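Zeltow Opens Orders for the Tadport Bin Kit, a Tabletop Package for Teams Learning Robot Picking

DESTTHORPE, September 1, 2021. Zeltow today opened orders for the Tadport bin kit, a tabletop package that lets a small team set up a robot picking station next to the arm it already owns and start working the same day the box arrives. The kit is aimed at university labs, community college automation programs and small engineering shops that want to teach a robot to grab everyday things out of a bin, and want to spend their time on the grabbing.

The Tadport kit includes two bins, a set of clamps, a work surface marked for mounting, a calibration card, a mixed bag of household objects and a copy of Lui, the scheduling and logging software Zeltow has been running in its own workshop. It doesn't include an arm or a gripper. Customers bring their own, and Lui talks to them through a small adapter program that Zeltow supplies as source code.

"We kept visiting labs where the arm was beautiful and the bin was a cardboard box with tape on it," said Wing-yan Tu, who leads the Tadport project. "I love a cardboard box! But it moves. It moves a little every time the gripper bumps it, and then a week later someone is trying to work out why the results from Monday don't match the results from today. We wanted the boring part to stay put so people could get to the fun part."

How the kit works

A Tadport station runs on a simple loop. The arm picks an object from one bin and drops it in the other. When the first bin is empty, Lui swaps their roles and the arm starts moving everything back. The pile that forms is a little different each time, so the robot gets a fresh problem on every pass and the operator doesn't have to come over and stir the objects by hand.

Lui keeps a record of each attempt: where the gripper went, how far it closed, and whether the camera saw a change in the bin afterward. The record is saved in plain files that can be opened in a spreadsheet or read by a student's own script. There is no account to create, and the software runs without an internet connection once it has been installed.

If an object gets stuck in a corner, Lui will try it 4 times, move on to something else and come back later. If the bin still isn't clear at the end of the round, the station stops and sends the operator a message. Zeltow chose to stop the station at that point after its early users asked for it. Several of them had left a robot running over lunch and returned to find it had spent the whole hour poking at the same sponge.

The object bag

Every kit ships with household items chosen for how differently they behave under a gripper. Some are round and roll away, some are soft and squash, and some have a handle that makes them easy to pick up from one direction and nearly impossible from another. The bag is meant as a starting point. Users are encouraged to add things from their own kitchens, desks and junk drawers, and Lui doesn't need to be told what an object is before the robot tries to lift it.

"People get attached to certain objects," said Tu. "You root for the robot when it goes after a hard one. I have watched grown engineers cheer for a bath sponge. Soft things are wonderful teachers, by the way. You can close on one nearly anywhere and get something, and then you find out that 'something' was one loop of mesh and the rest is swinging around underneath."

The objects can be replaced one at a time. Zeltow will sell single items as well as full bags, and will publish the size and weight of each item so that two labs can compare notes on the same set.

Pilot stations

Zeltow ran pilot stations with two partner labs beginning in July, along with the one in its Destthorpe workshop. The longest unattended session in the pilot lasted 7 hours. Most of the changes made during that time were to hardware: the bin walls were given a steeper slope on the inside, the mounting marks were moved farther from the edge of the work surface, and the wall liners were made removable.

The liners deserve a mention of their own. A gripper that reaches for something near a wall will touch the wall, and it will do so again and again over a long session. Early bins had no liner at all, and the fingers rubbed directly on the plastic. The kit now comes with spare liners that can be changed with the bins still clamped in place, so a worn one can come out without anyone having to calibrate the station again.

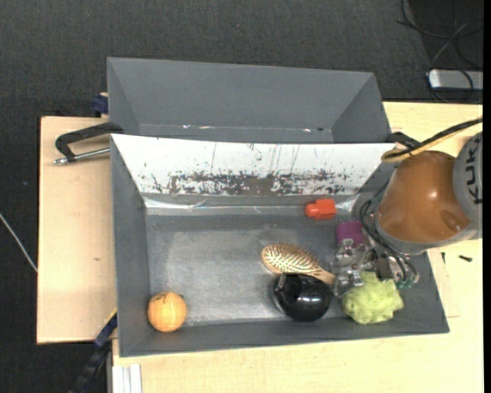
Daily work at a picking station is hard on a bin, and the Tadport team treats wear as useful information. The dark band of scuffs low on the white panel of the far wall shows where contact has worn the finish away, while the upper part of the same panel has only thin scratches. Tu's advice to new users is to look at their own walls after the first full week and see whether the marks are bunched up in one place. If they are, the approach height in Lui is a good setting to check first. The layout of the objects matters too. A wooden hairbrush lying right up against a glossy black rounded object asks for a very different grasp than an orange ball off by itself in a corner, and a good session includes plenty of both. Lui can sort its log by how crowded the area around each grasp was, which makes it easy to see if a robot is only succeeding on the loners.

Setup and support

Zeltow recommends that two people do the first setup, one at the arm and one at the computer. The bins clamp to the work surface side by side, long edges together, and the clamps should be tightened again at the end of the first day. Cables from the wrist need enough slack for the arm to reach the far corner of both bins. The setup guide covers this with a short reach test that should be run at low speed before the first pick, with the area around the arm kept clear and the stop button within reach.

The guide also lists what the kit is not suited for. It is not meant for glass, food, liquids or anything with a blade. The bins are sized for objects that fit in one hand. Very thin, flat items such as cards and coins are difficult for most two-finger grippers to get off a bin floor, and Zeltow suggests leaving them out until everything else is going well.

Support comes from the same people who built the kit. Buyers can write to the workshop directly, and questions that come up more than once will be added to the guide, which is free to download whether or not a reader has bought anything. Teachers may copy it for their classes.

"Please send us your failures," said Tu. "We get lots of nice videos of the robot picking something up, and I enjoy every one of them, but the log from the afternoon when it all went sideways is the one I'll read twice. A good chunk of what's in this version came out of logs like that."

Availability

The first production run is 80 kits. Orders are open now through the Zeltow website, and kits will ship from Destthorpe in the order they are received. Schools and colleges can request a written quote before ordering. Pilot labs will receive the new wall liners at no charge.

An update to Lui is already in testing. It adds a side-by-side view of two sessions, so that a change in gripper settings can be compared against an earlier run, and a simpler way to mark an object as retired once it has become too battered to use. The update will be free for everyone who has a kit.

About Zeltow

Zeltow designs and builds small-scale equipment for robotics teaching and research. The company is based in Destthorpe, where it runs a workshop and a picking station that visitors are welcome to see by appointment.

Press contact: Wing-yan Tu, Tadport project, Zeltow, Destthorpe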